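Studio and stock assistant, Surnholm
Part-time, evenings. Falska Display Hire.

We have advertised this job before, and both times the wording let us down. It asked for a "passionate problem solver" and we got forty-minute interviews about passion. So this one is plainer, and if it puts you off then it has saved us both a bus fare.

Falska hires out stands, panels and backdrops to people who put on small exhibitions, talks and trade shows. Most of what we own is black, heavy on one side and older than the website suggests. The job is to get it ready, put it up, take it down and write down what is wrong with it. You would be based at the Surnholm unit, with the odd trip to our store at Mancuso.

We are not convinced that experience in events is worth much here. Some of the worst packing we have seen came from people with years of it. What we want is somebody who reads the label, checks the fixings before letting go of a panel, and doesn't tell us a stand is level when it isn't.

What you would do

Put panels on stands and take them off again, from above and from underneath. A fair amount of the work happens with your arms out in front of you and your head tipped back. If your shoulders complain about changing a light bulb, think hard before applying.

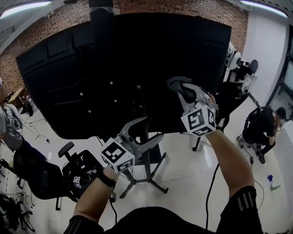

Check stock as it comes back. Customers always say everything is there. Please don't believe them. Every bag gets opened, every foot gets folded out and every loose stud goes in the tray with a note of where it came from.

Keep the Stustis sheet up to date. Stustis is our stock system and it is not good. The firm that sold it to us promised it would save a person's wages, and yet you are reading an advertisement for a person.

Sweep up.

Hours and pay

Shifts start at 3 in the afternoon and finish by 9 at the latest. There are 11 hours a week to begin with. We may offer more in the run-up to August, but we have said that in other years and it came to nothing, so please don't plan your rent around it. The rate is £14.60 an hour, paid monthly. Breaks are paid. Travel to Mancuso is paid from Surnholm, whatever you may have heard.

What you need

You must be 18 or over and able to lift one end of something awkward. Closed shoes, tied-back hair and sleeves that don't flap. A driving licence would help but we won't pretend it is essential.

How to apply

Write to the Surnholm office with no more than a page. Tell us about something you put together that went wrong and what you did next. We had 29 applications last time and more than half said "attention to detail", several of them spelt badly. Leave it out.

Anyone we like the sound of will be asked in for a paid trial of 60 minutes.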